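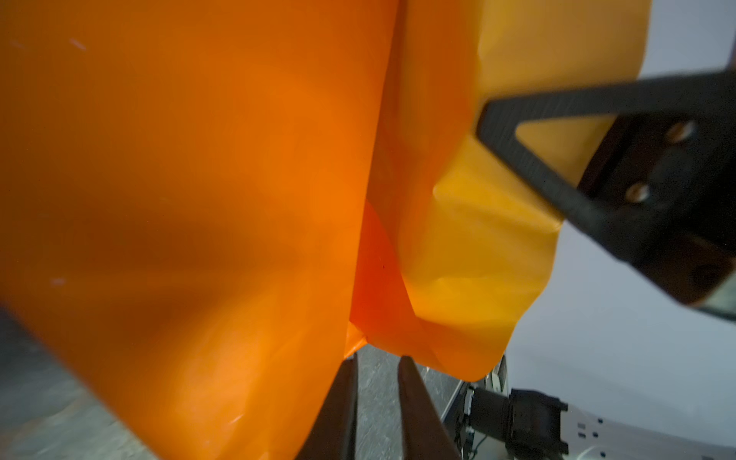

From: Rekha Shukla
To: Trulville Household Swap list
Subject: Re: [swap] orange plastic stuff - keep or toss?

Hi Erhan, and hi everybody else who has been following along,

Sorry to be slow with this. June has been one long string of visitors at our house and I only got to my mail this morning, with coffee, before anyone else was up (bliss!).

Erhan Bayram wrote:
> I've been cleaning out the hall closet and I have a whole heap of soft
> plastic things. Shower curtain liners, an old tablecloth, a couple of
> those shiny tote bags, a rain poncho. Most of it is creased from being
> stuffed on a shelf for years. Is there any way to get the folds out, or
> should I give up and throw it away? I'd like to bring the good pieces
> to the swap but I don't want to hand people a crumpled mess.
> Also, how do you all store it? Mine slides off everything.

Please don't throw it away yet! Creased plastic looks so much worse than it is, especially the bright, shiny kind, where every little wrinkle catches the light. I have an orange tablecloth from my aunt that spent most of its life wadded up behind the board games, and it still comes out for every birthday.

What works for me is a warm room and some patience. I drape the piece over the shower rod, or over the back of two chairs if it's a big one, and leave it overnight. If the folds are still stubborn I run the dryer on low with nothing in it but a couple of damp towels, then lay one of the warm towels over the plastic on the kitchen table and smooth it with my hands from the middle outward. No iron, please. I tried that once on a liner and ended up with a hole and a very unhappy iron.

Small scratches and pale scuff marks I just leave alone. A soft cloth with a drop of dish soap takes off the ones that are really dirt, and the others are part of the thing by now. If anything feels sticky or cracks when you bend it, that one can go.

As for storing it, I gave up on flat folding a long time ago - slippery plastic never stays in a stack, it sags over the edge of the shelf and then the whole pile follows it down. I roll everything now. Cardboard tubes are best for the long pieces (Paltell, the fabric place next to the bakery, has always let me have their empties), and the small things get rolled up in an old pillowcase and stood on end in a bin. Keep the bright colors away from the window, too. My yellow poncho has one faded sleeve to show for two summers on a sunny hook.

Do bring the poncho to the swap, by the way. Somebody always asks for rain gear, and I might be the one asking this time. There will be a clothes rack by the door, so you can hang things up instead of folding them again.

Warmly,
Rekha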